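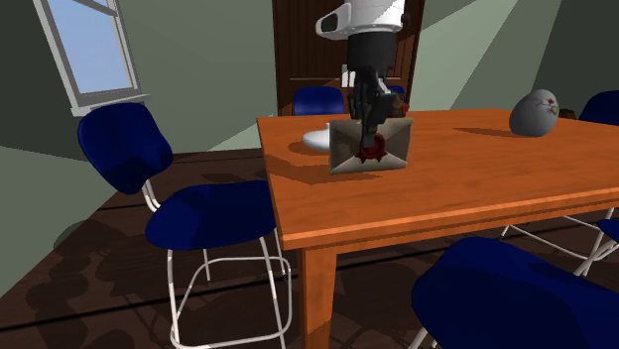 Dullow switches to paper notices for water meter replacement

The Dullow water utility will notify households of the second phase of its meter replacement program by letter, after email notices in the first phase went unread at a large share of addresses. Letters go out in July and cover 2,766 service connections in the Cárdenas district and the streets north of it.

Each letter states a work window, the serial number of the meter now installed, and the position of the shutoff valve as recorded in the utility's survey. Residents who find that the recorded position is wrong are asked to mark the correct one on the enclosed plan and return it. The survey was last updated before the Cárdenas mains were relaid, and field crews have found valves under later paving at 154 addresses.

"The meter itself is a short job," said Rigoberto Cortés, who manages field operations for the utility. "Finding the valve is what takes the time. If the plan is correct, the crew is on site for less than an hour."

The existing meters are mechanical and are read by hand from the lid. The replacements, supplied by Ratia, have no moving parts and transmit a reading by radio once a day. They are fitted in the same chamber and use the same thread, so no change to household pipework is required. Where the chamber is too shallow for the new body, the utility will install a deeper one at its own cost and restore the surface.

Billing will not change until a full quarter of readings has been collected from each new meter. During that period the utility will compare the transmitted values with a manual reading taken at the start and end. Accounts showing a difference outside the permitted tolerance will be billed on the lower of the two figures until the meter has been tested on the bench.

Sarita Negi, the utility's metering engineer, said the main fault in the first phase was signal loss under cast iron lids. Those lids are now being exchanged for composite ones during the same visit. Chambers that flood after heavy rain get an external antenna fixed to the nearest wall or post.

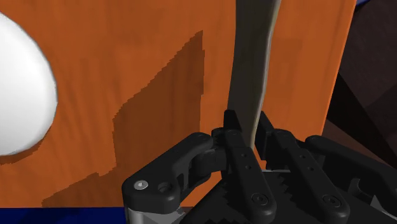 Access and indoor meters

A smaller group of 200 connections has the meter inside the building, usually under the kitchen sink or in a hall cupboard. For these an adult must be present. The letter gives a proposed time and a telephone number for changing it. Changes can be made up to seven days before the visit.

Residents should clear the space in front of the meter and check that the internal stop valve turns. A seized valve should be reported when confirming the visit, so that the crew can bring a replacement. Boxed-in pipework must be opened by the property owner. Crews will not cut tile or cabinet panels.

Supply to the property is shut off during the work. Afterward, a cold tap should be run until the water is clear, before any hot water is drawn. Households that depend on water for medical equipment can request a temporary connection.

Leopoldo Solís, who represents landlords in the Uletness apartment blocks, asked at the last public session whether one letter per building would be accepted. The utility said it would not, as each connection has its own account. Building managers may confirm visits on behalf of tenants if they supply written consent from each account holder.

Work starts at the southern end of Cárdenas and moves north street by street, between 8 a.m. and 4 p.m. A map of the sequence is posted at the utility's front counter and will be revised as streets are completed.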